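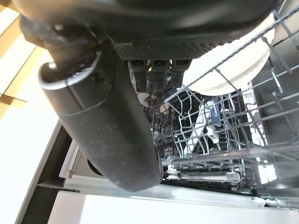

14th March

I finally sat down and read the county's report on the Sketen Card Room, all 80 pages of it, and it took me two evenings and more tea than I should admit to. I had meant to skim it. Then I got to the part on cash handling and found myself going back to the start with a pencil, and before I knew it the dog was standing at the door wanting his last walk and I was still on page 22.

If you live anywhere near Bedach you already know the outline. The card room opened in the old furniture store by the bridge, business was good, and then last January the county asked an outside firm, Lamrani, to look at how money was coming in and going out. There had been talk for a long while before that. My neighbors used to say they'd seen people walk in with grocery bags full of small bills and walk out with a check, and I always took that as the kind of story that gets better each time it's told.

Well, the report doesn't have grocery bags in it. What it does have is 19 cash buy-ins that were large enough to need a form, and no form was filled out for any of them. In 4 of those cases the player hardly played at all. They bought chips, sat for a few minutes, cashed the chips back in and left. You don't need to be a detective to wonder about that, and the staff did wonder – there are notes from the floor in one of the appendices, and some of them are pretty blunt. The notes went up to the office and seem to have stopped there.

I want to be fair here. The report doesn't say that anyone at Sketen broke the law, and it says more than once that it wasn't asked to decide that. Lamrani had no power to make people talk, and a few of the people they wanted to talk to said no thank you. Whether there's anything for the police in it is a question for the police, and I noticed the sheriff's office has said only that they have a copy and are reading it. I hope they have better chairs than I do.

The piece I keep chewing on is chapter six, which is about who was supposed to be watching. The county had an inspector for gaming, but the same person also had liquor licenses and the fairground. The state had its own unit, and the state unit believed the county was making regular visits. The county believed the state was getting the cash reports. So you had two offices, each sure the other one had it in hand, and a copy of every missing form would have gone to both of them! I read that page out loud in the kitchen.

There's also a short section on Forar, the software the card room used to track its players. It could flag a big cash buy-in on its own, but that setting was switched off the week it was installed and stayed off. The report can't say who did it. I would very much like to know, and I suspect the county would too.

As for what comes next, there's a list of recommendations and most of them look sensible to me. A full-time inspector is the big one, and that will cost money, so expect a fight over it when the budget comes around. They also want the cash rules posted at the cage where players can read them, which seems so simple that I'm a bit cross it wasn't done years ago.

The library has two printed copies at the front desk if you don't care to read on a screen (I don't, my eyes give out). Start with chapter six if you're short on time, and then read the floor notes at the back. I'm going to the public meeting if my cold clears up, and I'll write up what I hear.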